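Fusto 4.0 测试版放出，后台重写，老模板得自己改

四月更新，比原定晚了两周。开源电商系统 Fusto 的 4.0 首个公开测试版今天上午挂到了下载页，安装包比 3.x 小了一圈，后台基本是重写的。正式版时间没给，只说“测试反馈够了再定”。

先说大家最关心的：能不能直接升。3.8 可以，3.7 及更早不行，得先升到 3.8 再跑迁移脚本。脚本默认会备份数据库，但不备份上传目录，图片和附件自己拷一份。别在线上店直接试，发布说明里这句话加粗了三遍。

后台变化最大的是商品编辑页。原来九个标签页，现在并成一页，左侧锚点跳转，规格和库存放在同一张表里改。批量改价终于不用装插件了，选中商品，填百分比或者固定金额，预览，确认。预览这一步可以撤，确认之后只能从日志里回滚，日志保留 8 天。

订单页加了合并发货。同一收货人、同一地址的多张订单可以打成一个包裹，运费按合并后的重量重算。不同币种的订单暂时不能合，列在已知问题里。

模板这块比较麻烦。旧模板引擎整个换掉，3.x 的主题不能直接用，官方给了个转换工具，能处理变量和循环，处理不了自定义函数。项目维护者 Valter Rustad 在发布帖里写得挺直接：“改动少的主题，一个下午能转完。改得多的，建议重做。”

默认主题也换了，新的叫 Uridwood，单栏，字号偏大，手机端优先。首页模块可以拖动，暂时只有六种。喜欢旧默认主题的可以单独下载转换好的版本，不过只修安全问题，不再加功能。

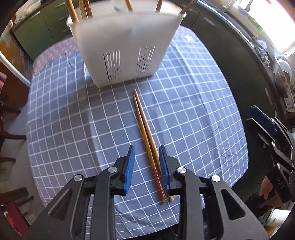 阅读时间：约 6 分钟

插件方面，官方目录里目前标了“兼容 4.0”的有 185 个，3.x 目录总数是 2636 个，差得还远。支付和物流类跟得最快，统计、会员积分、多仓库这几类基本还空着。要升的店主先去目录里一个一个查，查不到的去作者页面问，别默认能用。

做多语言插件的 Granström 已经放了 4.0 版，他们说主要工作量在钩子改名上，老钩子有一半换了名字，另一半参数顺序变了。官方有对照表，但对照表里漏了购物车那几个，论坛里有人补了，在置顶帖第二页。

Trernthorpe 的导入导出工具还没跟上，作者 Severyn Sydorenko 回帖说五月之前不会有。“接口还在变，我等候选版出来再动手，不想写两遍。”用这个工具同步库存的店，现阶段就老实待在 3.8 吧。

性能。官方贴了一组数，测试店 960 件商品，分类页首次打开的时间比 3.8 少了三分之一，结账页差别不大。服务器配置写得很简单，缓存有没有开也没说，看看就好。论坛里几个人自己跑了，有说快的，有说后台搜索反而慢了，后面这个已经建了工单，状态是“已确认”。

环境要求也提高了。PHP 低于 8.1 装不上，安装程序会直接报错退出。共享主机用户先看看控制面板里能不能切版本，切不了就找客服。数据库要求没变。另外新版缓存默认写文件，磁盘配额小的主机要留意，路径可以在配置文件里改，改完记得清一次旧缓存，不然后台会一直提示权限错误。

搜索引擎那边也有坑。网址规则改了，商品页默认不再带数字编号，老链接靠跳转表接过去。跳转表由迁移脚本生成，前提是旧店开着友好网址。没开的，得手动导一份，格式见文档“迁移”一章。有测试用户反映，分类名里带斜杠的会生成错误的跳转，目前的办法是升级之前先把斜杠改掉。

已知问题还有几条，挑要紧的列一下：优惠券叠加时税额会算错，小数点后第二位；游客下单后再注册，历史订单不会自动关联；后台在窄屏下菜单会盖住保存按扭，横过来能点到；邮件模板里的店铺徽标有时不显示，重新上传一次就好。完整列表在发布说明最下面。

翻译进度，简体中文界面九成左右，缺的主要是退货流程和新的报表页，没翻的地方显示英文。繁体还没开始。想帮忙的去翻译平台申请，审核一般一天之内。术语表先看一下，“变体”和“规格”之前吵过一轮，现在统一用“规格”。

报表页顺便说两句。旧版的销售报表只能按月看，新版可以自选起止时间，也可以按商品分类和客户组拆开。导出支持 CSV，Excel 格式还没有。中文列名在导出文件里有乱码，选 UTF-8 带 BOM 就正常了，这个选项藏在“高级”里面，不太好找。退款目前单独成列，不会从销售额里扣，对帐的时候注意一下。

3.8 的支持期，发布帖里说会维护到 4.0 正式版之后一年，只修漏洞和支付接口的问题，不加功能。3.7 在正式版发布当天停止维护。还在用 3.5、3.6 的早就没更新了，趁这次一起处理。

怎么试：下载页选“测试版”，解压到一个新的子目录，建空数据库，浏览器打开安装页照着填。要带旧数据测试的，先用 3.8 的备份恢复出一个副本，再对副本跑脚本。副本店记得把发信和支付都切成测试模式，上一次大版本测试时就有人给真实客户发了一堆发货通知。

反馈走工单，不要发论坛私信，维护者说私信看不过来。提交时附上 PHP 版本、主题名称、已启用的插件列表，后台“系统信息”页有个复制按钮，一键带走。涉及安全的问题走单独的邮箱，地址在项目首页页脚。

下一个测试版的内容也透了一点：购物车钩子的对照表会补全，后台搜索会修，合并发货支持部分发货。多币种合并要看进度。有消息再更。

更新（下午 4 点）：下载页刚换过一次安装包，修的是安装程序在中文路径下报错的问题，版本号没变。上午下过的，路径里没有中文就不用重下。

标签：Fusto，开源电商，测试版，升级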